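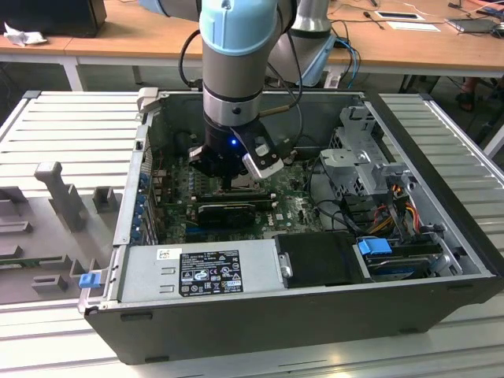

**Figure 11.1** An open desktop computer case lying on its side, with the motherboard in the center and the power supply along the bottom.

# Chapter 11: Inside the Desktop Computer

A desktop computer is a box of separate parts joined by cables and slots. In this chapter you will learn to name the main parts, find them in a case you have not seen before, and remove them in a safe order.

Start with the motherboard. It is usually the largest board in the case, and every other part connects to it in some way. In Figure 11.1 it is green and carries the name DELL. The graphics card lies across its lower portion, with a memory module just above.

Next, find the power supply. It is a metal box, silver in this case, with a label on top. The label on a power supply normally gives its output in watts. Office machines need far less than the 700 watts a large gaming computer may use. Follow the colored wires at the right to reach the hard drive. The blue plastic latch on the drive is one of several blue parts in the case.

**Before you begin**

- Shut down the computer and unplug the power cord.
- Lay the case on its side on a steady table.
- Touch bare metal on the case before you touch any board.
- Never open the power supply itself.

The lab exercises follow the Pravdale bench sheets, which start on page 151. Allow 55 minutes for the first one. Keep the screws from each part in their own tray and label the tray.

## 11.1 The Motherboard

The motherboard carries power and data between the parts of the computer. It is held to the case by screws, and it is normally the last part to come out.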